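Week 4 – Shelter and household items after a disaster

Notes for the evening group. Read before class, bring questions. Eduardo Henriques covers the second half, so anything on budgets goes to him.

## 1. Where we got to

Last time: first 72 hours. Search, water, triage, who talks to who. Now the longer bit – people are alive, they need somewhere to sleep and a way to cook. This phase gets less press and less money. Runs for months.

Key terms (will be on the quiz):

- **Emergency shelter** – tents, tarps, school gyms
- **Transitional shelter** – lasts a few years, can be moved or reused
- **Durable shelter** – repaired or rebuilt home
- **NFI** – non-food items. Bedding, pots, soap, buckets, lamps

Don't mix up transitional and temporary. Half the class did on the last paper.

## 2. The Lorton case

Flood in June, river town, 145 households out of their homes. Two local groups responded, Burkari and the Skasterley Fund. Burkari had a warehouse and trucks. Skasterley had cash and a list of names, nothing else.

What went wrong first: both groups gave out kits without comparing lists. 59 households got two kits, others on the east bank got none until the second round. Kenneth Evangelista ran the warehouse and his log is in the reading pack – look at the dates, the gap is obvious once you see it.

What went better: second round used one shared list, checked street by street. Slower to start but far fewer complaints.

Bedding is the item people had the strongest opinions on. Foam mattresses take up truck space and are hard to dry if they get soaked. Many families asked for woven mats, what they slept on before. Cheaper, roll up, can be bought in the next market town so the money stays local.
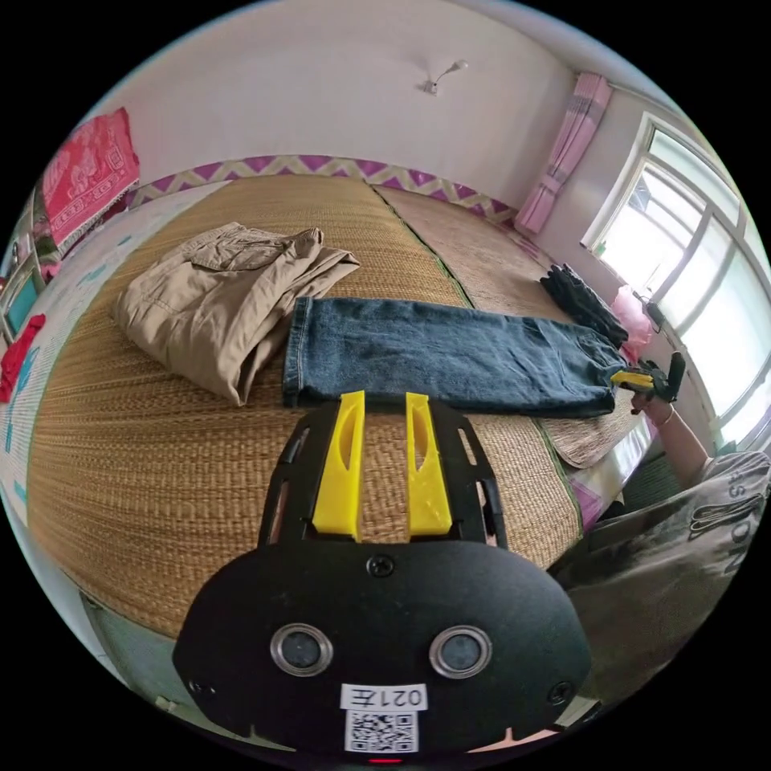

## 3. Kits or cash?

Old argument, no clean answer. Points to know:

- Cash works if markets are open and stocked. Check first!
- Kits work if roads are cut or prices have jumped
- Cash lets a family buy what it's short of
- Kits are easier to count, so donors like them
- Mixed aid is common – kit in week one, cash after

Skasterley switched to cash after the second round. Burkari stayed with kits. Björklund's review (reading pack, part 2) sides with cash but read the section on rent, it's more careful then people quote it.

## 4. Before next class

1. Read the warehouse log and the Björklund review
2. Write one page: who should of held the list in Lorton, and why
3. Pick one NFI and find its price in your own town, two shops minimum

Groups of 4 for the planning excercise. Late pages go to Eduardo, not under my door.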